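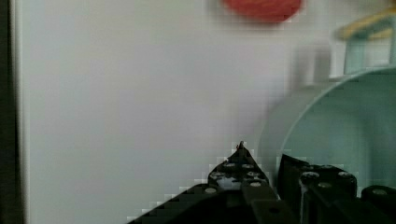 Sollo two-finger gripper beside a pale teal vessel on a white work surface.

Sollo Tabletop Arm
Item 233

Overview

The Sollo is a light bench-mounted arm supplied by Genel for training centers, test kitchens, packing rooms and research groups that wish to find out which small chores can be handed to a machine today. It is sold as a complete station: arm, two-finger gripper, wrist camera, controller and bench clamp. The customer provides the table.

Suitable work

Genel receives many inquiries about general housework. The Sollo is not a housekeeper and should not be purchased as one. Within reach of its base, and with prior teaching, it is suited to the following:

Moving light, rigid items from a known area of the table to a bin or tray
Lifting bowls and cups by a rim or a handle
Sorting pieces by color under steady light
Setting out parts for a worker at the next station

Results on these tasks depend on the quality of the teaching. Customers should plan to repeat each task by hand many times, with the items in different positions, before running it unattended.

Work not recommended at this time

Folding laundry and other cloth
Washing glassware
Handling knives or open flame
Pouring liquids
Any task near small children or pets

Loop handles deserve a separate note. A handle turned toward the gripper is a fair target. The same handle turned away, or partly behind another object, remains difficult, and the operator should expect to step in. Shadows on a pale table may also be taken for the edge of an object. A matte surface and a second lamp are advised.

Gripper

Each finger narrows to a point at the tip for work at close range. The screw heads on the finger assemblies should be checked for tightness at the start of each week of use. Wear marks on the black finish do not affect performance and are not covered under warranty.

Specifications

Supply: 220 V, single phase (other supplies on request)
Controller start-up: 10 seconds
Camera: wrist-mounted, color
Mounting: bench clamp, included
Warranty: 3 years on arm and controller; gripper fingers excluded

Trial placement

Organizations in the Enville area may request a trial placement before purchase. The station is delivered and installed by Kodikara, our service partner, and one day of operator training is included. At the end of the placement the customer receives a written summary listing each task attempted and how often a person had to assist. Placements beginning in July should be requested early, as training dates are limited during that month.

Ordering

Please quote the item number and state the intended tasks, the supply voltage at the site and the size of the table. Genel will decline orders where the intended work falls outside the list of suitable tasks.

Replacement finger sets and bench clamps are stocked separately.

Page revised 3/25/25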